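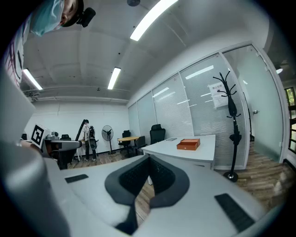 Workshop Tips: Comparing Hand-Held Grippers on the Bench

These notes are kept by the Cevov workshop for staff and visiting groups who are choosing between gripper types. They were revised in October and replace the earlier sheet. Questions may be sent to Hina Hashmi at the workshop desk.

Before the trial

Clear the desk of everything except the test object. A lidded box makes a good first object, as its edges are easy to approach from any side. Set it toward one side of the desktop so that the wrist has room to turn.

Wipe the finger pads with a dry, lint-free cloth. Mesh linings hold dust, and a dusty pad will slip sooner than a clean one. Solvents are not to be used on mesh or foam.

Check that printed markers lie flat on their mounts. A marker with a lifted corner should be replaced and the old one discarded. Do not press it back down with tape across the pattern, as glare from the tape may spoil the reading.

Switch on all ceiling lights and leave them on for the whole session. Blinds should be set once and left alone. Results taken under different lighting are to be entered on separate sheets.

During the trial

Each gripper is tested for 18 lifts per object. The operator changes after every set, and the same operators take part for every gripper under comparison. Priya Zamora keeps the operator list.

Hold the tool with the elbow close to the body. Operators who reach with a straight arm tire early, and their later lifts are of little use for comparison.

Close the fingers slowly until both pads touch, pause, and then lift. A lift counts if the object clears the desk and is held for 2 seconds. Objects that tilt but do not fall are recorded as "tilted" in the third column.

Persons wearing head-mounted equipment should adjust the strap before picking up the gripper. Straps worn over a face mask tend to catch the ear loops, so put the mask on first.

Keep chairs pushed in and cables off the floor between the desk and the arm station. Anyone standing beside an arm must be known to the person at its controller.

Comparing results

Compare grippers on the same object only. The Hultmont fingers did well on boxes in our trials and poorly on flat items lying near the back of a desk, while the Gyamfi set showed the reverse. An average across both objects would have hidden this.

The heaviest test object weighs 631 grams. Nothing heavier is to be lifted with a hand-held unit without the approval of Sobia Janjua.

Care and storage

Pads are inspected after 300 lifts and changed if the lining has begun to pull away from the rim. Spare pads are in the Cumstead drawer, sorted by size. Return the tool with its fingers open, and enter the lift count on the card before signing out.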